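List archive – Previous – Next – Thread – Author – Search

2020-01-28
From: Senthil Thampi
Re: [Roscombe growers] Citrus in tubs, worth the bother?

Ilango Kulkarni wrote:
> We've just moved to Susley and the back step gets sun until
> mid-afternoon. Has anyone on the list had real fruit from a
> tub, or is it all leaves and scale? I've got room for 2 pots
> and no lawn to speak of. My wife would like a lime.

Ilango, yes, do it, and get the lime! I've had tubs going for nine years now and I still get silly about it every time the buds open – the smell comes right into the kitchen.

The biggest thing is the pot. Mine all sulked until Tarmo Ots talked me into half barrels, and the next season they took off. Use a proper citrus mix, keep the graft well above the soil and pull off any shoots coming from below it (they look wonderfully healthy and they'll take over the whole tree if you let them). 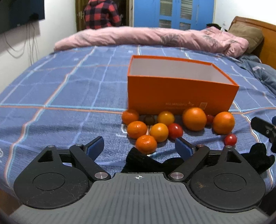
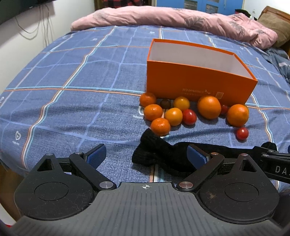
Feeding is where people on this list will argue with you. Raghavendra Namboodiri swears by little and often, and his Kanomura mandarin is the best I've tasted, so I've come around to half strength every fortnight while it's warm. Water first, then feed. If the new leaves go yellow between the veins, try iron before you panic about anything else.

Scale, yes, you'll get some. Look for ants going up the trunk, as they're usually the first sign. I wipe the stems with soapy water on an old sock and spray with white oil in the evening, never on a hot day. Leaf miner makes those silvery squiggles and I mostly ignore it on a tree that's growing well.

For the first year, take most of the baby fruit off. I know, it hurts! Leave a couple on the lime so your wife has something to look at.

Gopinath Rodrigues is bringing cuttings and spare barrels to the March swap at the Roscombe hall, so come and say hello. I'd love to hear which lime you settle on.

Senthil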